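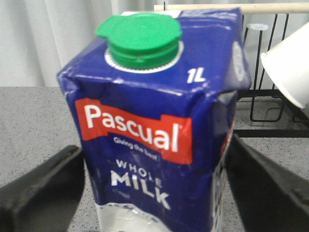

1. Grip force estimation from wrist video. Renato Arancibia presented the results for the Poson method, which guesses how hard the fingers are squeezing from the way a package changes shape, with no force sensor involved. The full set is 133 grasps, all on the kitchen counter task. Cartons remain the awkward case. The milk carton is creased along its upper edges and shoulders, and the model reads every old crease as fresh evidence of violence. Renato's view is that the creases should stay in the training data, as kitchens are full of cartons that have had a hard life. Agreed, after a longer discussion of milk than the agenda allowed for.

2. Rigid objects. Mugs do not deform, so Poson has nothing to look at and reports a light touch with great confidence. The group felt this confidence should be reduced. Kozma, our older baseline, at least says it doesn't know. 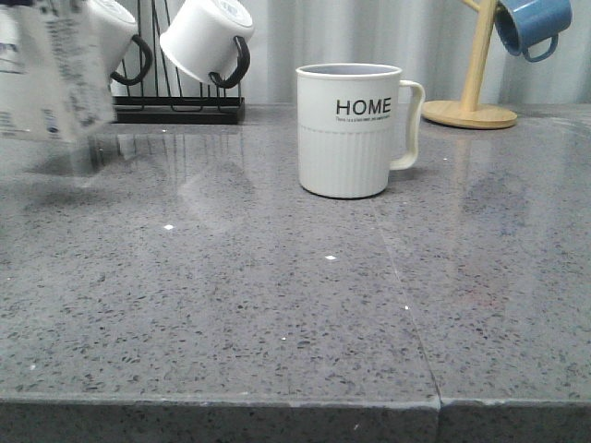 Fixed view of the counter, with the HOME mug and both mug stands.

The polished stone also came up again. Reflections confuse the edge finder – the same complaint as in November, in nearly the same words. A proposal to cover the counter with Brokatex matting was declined for a second time, on the grounds that the method is meant to work on counters.

3. Start of approach. Renato wants to train on the last 60 images before contact as well, so the model has an undamaged opinion of the package before the fingers arrive.

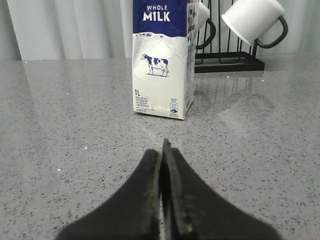

He expects this to help most with items that were dented to begin with. Osby will be used for the comparison run, with 4 objects held out and the scoring left alone this time.

Actions
Renato: retrain with approach images included; report mugs and cartons separately.
All: read the draft before commenting on the draft.

Next meeting: 5th February, same room.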